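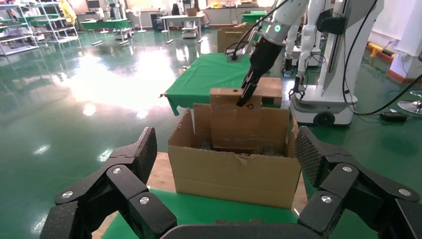
The left gripper's own view of the box bench, with the second arm's jaws on the cardboard panel.

Home | Reviews | Bench Notes | FAQ | Contact

Gripper Bake-Off: Your Questions, Mostly Answered
By the Siltuswood bench desk | February
14 comments | Share

We ran the Ninen and the Khaemba two-finger grippers through the same box-handling routine and wrote up the results last month. The mail has been lively. These are the questions that came in more than once, plus one that came in only once but in capital letters.

Why cardboard boxes? Isn't that easy?
You are welcome to come and try. A rigid block tells you whether a gripper closes. A used box tells you how it copes with edges that have gone soft, flaps with opinions and walls that bow when you lean on them. We buy parts in these boxes anyway, so the test props cost us nothing, a figure our budget could support.

Do you swap in fresh boxes for each run?
No. A box stays in until it can't hold its shape. Torn rims are fine and so are scuffed flaps. Both grippers got the same mix of new and tired cardboard, and the tired stuff separated them far more than the new stuff did.

Which one won?
The Ninen, on flaps. The Khaemba, on anything standing upright inside a box, where its slimmer tips get in without shoving the contents sideways. If you wanted a single name, we're sorry. We wanted one too, and had a headline ready.

How many runs did you do?
400 in all, split evenly, so 200 for each gripper. We stopped there for the scientific reason that it was Friday.

How hard do you squeeze?
As little as we can get away with. Start at the lowest force setting that keeps a flap from sliding and go up one step at a time. Most people who write to us about crushed edges began at the factory default, which on both models seems to have been chosen by someone who dislikes cardboard.

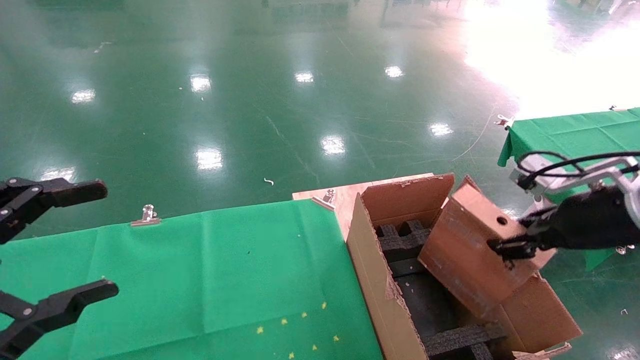

The other thing to watch is where along the flap you take hold. Near the corner you get good leverage but the panel twists. In the middle it stays flat, and then the fingers are in the way of whatever the other arm wants to do. We settled on a point between the two and wrote it into the script, and we have argued over it ever since.

Do I need two arms for this?
For lifting a flap, no. For holding one open while something else gets on with the job, yes, or a great deal of tape. The two-arm version also shows up timing trouble in the controller that a single arm will happily hide. Ours was a delay between the close command and the "closed" signal, and it took us 4 days to find.

Wrist camera or head camera?
Both, if you can stand the cables. The wrist view is the one you want for the last stretch before contact, and it is nearly useless for planning, as the fingers take up a fair bit of it. The head view shows the whole bench and then goes vague just when you care about fingertip position. We ran the trials with both and let the controller switch between them. The switching code is 2 pages long and has caused most of the swearing.

Does a shiny floor matter?
More than we'd like. Glare off green epoxy gave the box-edge detector some exciting false positives – at one stage it was very keen to pick up a patch of sunlight. Cropping the floor out of the search area fixed most of it. Blinds would too, and we have asked for blinds.

Why the cloth on the tables?
It cuts reflections off the tabletop and gives a plain color behind the cardboard. Clip it down at the edges. A cloth that creeps will ruin an afternoon of calibration and leave no clue as to why.

Textured pads or smooth ones?
Textured for cardboard. They leave marks if you overdo the force, but see above about squeezing.

WILL YOU TEST THE GILLOSITZ?
Yes. It's on order. The delivery estimate has moved twice, each time away from us, and we'll post numbers once we have a gripper to get them from.

Can I have your scripts?
Write to the bench desk and say which controller you use. The flap routine is in decent shape. The switching code we will send only if you ask a second time.

Filed under: Grippers, Bench Notes | 37 shares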